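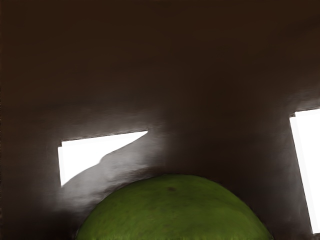
Your Questions About the New Picking Cells

Last updated 16/11/2025. Questions came from the break room box, the shift meetings, and one note taped to my monitor. I have cleaned up the spelling and left the tone alone. – Ohemaa Nartey, floor operations, Wernier Produce Packing

What is going in, exactly?

Two robot cells on the melon and squash line, between the wash and the box station. The arms come from Skumetti. The software that tells them where to put their fingers is called Gestik. Wiriya is the name of our project, so when you see "Wiriya" on a calendar invite, it's this and you should go.

Is my job going away?

No one on the current roster is being let go because of the cells, and that is in writing, on the board by the time clock. What goes away is most of the hand lifting from the wash table. If you have done that job in August, you may find you can live with the loss. Six people who rotate through it now will move to grading, box station or cell tending. When someone retires or quits, the company has not promised to refill the same position. I asked for that promise and didn't get it, so I'm not going to dress it up.

What does a cell tender do?

Watches, mostly, and then suddenly doesn't. You clear jams, swap worn finger pads, wipe down the sensors, and decide what happens to fruit the arm has refused to deal with. You also log each stop with a reason code. There are 13 codes. "Being weird" is not one of them, though I have put in a request.

Do I need to know how to program?

No. Training is 7 shifts, paid at your normal rate, alongside Yaowalak Sangkhawat from maintenance. You will learn the panel, the gate, lockout, and how to restart without calling her at home. She has asked me to stress the last item.

Does tending pay more?

Yes, one grade up from line packer, starting with your first solo shift. It does not start with your first training shift. Several of you have asked this in several different ways and the answer has held steady.

Why does the robot practice on a computer first?

Fruit is expensive and so are arms. The setup team runs the picking in simulation, where you can drop a melon all day and the only cost is electricity. They did 3000 simulated picks before anything was bolted to our floor. Simulated fruit doesn't bruise or leak and has never once rolled under the conveyor, so please don't take a good result there as the last word. The real trials are the ones we count.

Can I see the simulation?

Yes. It runs on the screen in the training room, and anyone can sit in on their break. Bring your complaints. One of the better fixes so far came from a packer who watched for a few minutes and said that nobody in their right mind would grab a squash from that side. The approach angle was changed the same week.

How fast is it compared with us?

Slower than our best packers and faster than most of us after lunch. The target is 60 crates a shift per cell. We are not there yet. Your own rate will not be compared with the cell's rate in reviews, and if a supervisor tries it, come and see me.

Is it safe to stand next to?

It's safe to stand outside the gate. Opening the gate stops the arm. Reaching over the gate is a write-up, including for tall people who feel the rule was written about them. If you need to go inside, lock it out with your own lock and take the key with you. Don't borrow a lock, and don't "just be a second."

Do the sensors record me?

They point at the fruit. Video from the cell is kept for two weeks so we can look at failed picks, and your arm will be in it if you clear a jam. It can't be used for attendance or discipline, apart from a safety incident. The policy is one page long and lives in the blue binder.

What if it drops something?

Pick it up after lockout, put it in the cull bin, log it. Same as when you drop something, except you never had to enter a code.

Will it be quieter?

No. The old lift table was quiet. The arms hum, the gate beeps, and the gate's beep cannot be turned down. Yaowalak has looked into it. Earplugs are in the dispenser by the wash.

Who decides when to shut it off?

Anyone. The red button is for whoever is closest, and you won't be asked to justify it beyond the log. We have had more than one stop for something that turned out to be fine, and everyone involved still works here.

Can we name them?

Currently "Cell 1" and "Cell 2." Suggestions go in the box. I have read the ones already in there and would like a second round.

My question isn't here.

Use the box, or find me before first shift. Notes on the monitor also work, but please use less tape.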